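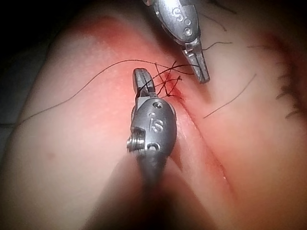
Ludari is a turn-based strategy game for PC from Sekden, with 60 missions and 11 playable factions. Maps hold up to 200 units a side.

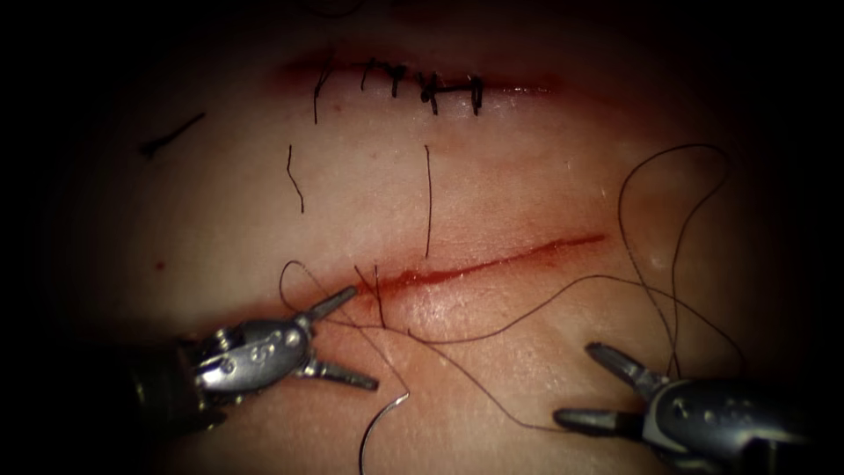 Each faction builds from its own supply line. Roads, depots and river ports all count toward range, and a unit out of range loses a turn. Wounds carry over between missions. A cut closed with dark knotted stitches, one thread tail left long, is the sort of injury that keeps a captain out of the next battle. Field hospitals shorten the wait.

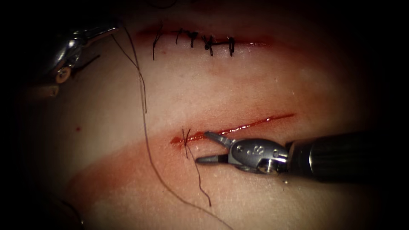 They cost 2,000 supply and can't be moved once placed.

Lead design: Pejman Khosravi
Release: May 2024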